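Re: [lp-list] Conden Secondaries II, final close
Tuesday, 4:12 pm

> Does anyone have the final number on Conden's second secondaries fund?
> The placement agent told us in April that they were near the hard cap,
> and I have heard nothing from them after that. Also wondering if the
> GP commitment changed from the first fund.

We got the closing letter this morning. They finished at $902 million, and the letter says the hard cap was not raised. The GP commitment is 5 percent, up a little from the first fund, and part of it is paid through a fee waiver. Check section four of the side letter summary if your board cares about the cash portion. Ours does.

Piltham placed most of the European money. Rácz handled a smaller group of family offices and came in late, so some of those investors were admitted at the last close and paid the equalization interest. 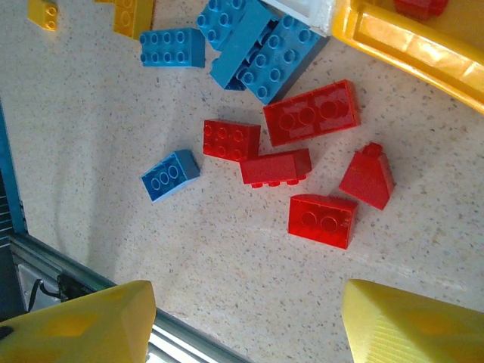

On deployment, they say the fund is some 60 percent committed already. The largest deal is a portfolio of toll road and port stakes bought from Plolholm, which has been selling down its older holdings. I don't have the price. The discount quoted on the call was in single digits, but they didn't say which reference date they used, and I would ask before repeating it.

First capital call is expected next month with ten business days' notice. If you use the investor portal, the old login does not carry over and you need to register again.

I can send the fee table off list to anyone who is already in the fund.

--
Private markets desk, ext. 1337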